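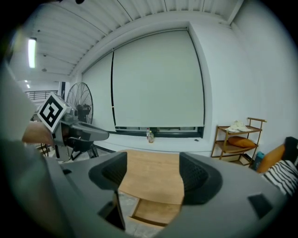
10 February 2022
Lemlem Gashaw

Lecture 7. Household and shop-floor chores: what machines can do at present

These notes go with the seventh lecture and replace the section on service robots in the November reader. Read them before the lab session. Terms in capitals are on the term list and may be used in the written assignment without definition.

7.1 The question

"Can a robot do chores?" is too loose to answer. A chore is a bundle of smaller tasks, and the machine may handle four of them well and fail on the fifth. For this course the question is put as follows: given a stated room, a stated set of objects and no help from a person, what share of attempts ends in the required state, and how long does an attempt take?

All three conditions matter. Results are often reported for a room the system was trained in. Objects are often placed by hand before each run. Help from a person is often left out of the report altogether. When you read a paper, find these three items first. If one is missing, write "not stated" in your table and do not guess.

7.2 Why the shop floor came first

A shop floor can be changed to suit the machine. Parts arrive in a FIXTURE, lighting is constant, and people are kept outside the cell. The Stelthorpe packing line discussed in Lecture 4 is typical: one carton size, one grip, one drop point. When the carton supplier changed the board thickness, the line stopped and the grip had to be set again.

A living room offers none of this. A cushion changes shape when it is picked up. A folded cloth may come apart when lifted by one layer. Clear bottles give poor depth readings, and a fan grille is mostly holes, so a depth sensor returns a mix of wire and wall. Daylight changes through the day unless the blinds are down. None of these is hard for a person, and each has been the subject of separate research.

7.3 Two fingers

Most work on chores uses the PARALLEL-JAW gripper: two fingers that close on an object from opposite sides. It is cheap, strong and easy to model. Its limits are also easy to state. The object must have two roughly opposite faces that fit inside the opening. There is no way to turn the object within the grip except by pushing it against something else. Padding on the fingers raises friction but does not remove these limits.

Hand-held versions let a person carry out the task with the same fingers the robot will use. The motion is recorded and later used for training. This is faster than driving an arm by remote control, and the recordings can be made in ordinary rooms. Two problems remain. First, a person can reach places a given arm cannot, so some recordings have to be discarded. Second, the position of the tool must be recovered. This can be done from camera images and motion sensors, or with a FIDUCIAL, a printed square pattern whose size is known.

7.4 A worked case

The Drurnby trial used a single arm on a wheeled base and one tidying task: pick up a soft item from the floor and put it on a shelf. The team ran 619 attempts in rooms the system had seen during training and 354 in rooms it had not. Success dropped sharply in the second group. The report sorts failures by stage, and most fell in the grasp — fewer in driving or placing.

Mean time per attempt was 48 seconds. A person takes a few seconds. For a task done overnight this may not matter. For clearing a table while people are sitting at it, it does.

Note that a person reset the room between attempts. The report says so, in an appendix. The reset time is not included in the mean.

7.5 Present position

Floor cleaning and lawn mowing are solved well enough to sell. Both avoid grasping. Fixed picking and packing works where the parts are known. Sorting mixed parts works with a person on call. Tidying, folding laundry and loading a dishwasher have all been shown in the lab, but the reliability needed for unattended use has not been shown in homes new to the system.

Escobar and Niseo take opposite views on what is lacking. Escobar argues for better hands and touch sensing. Niseo argues that two fingers are enough and that more varied recordings are needed. The Drurnby figures do not settle this — a failed grasp can come from either cause.

7.6 For the lab session

Choose one chore and break it into stages. For each stage, write down the start state, the end state and how a camera could tell the two apart. Mark any stage where a parallel-jaw gripper cannot hold the object, and give the reason in terms of 7.3. Maximum two pages, plus the table. You will have 30 minutes at the end of the session to compare your breakdown with another group's.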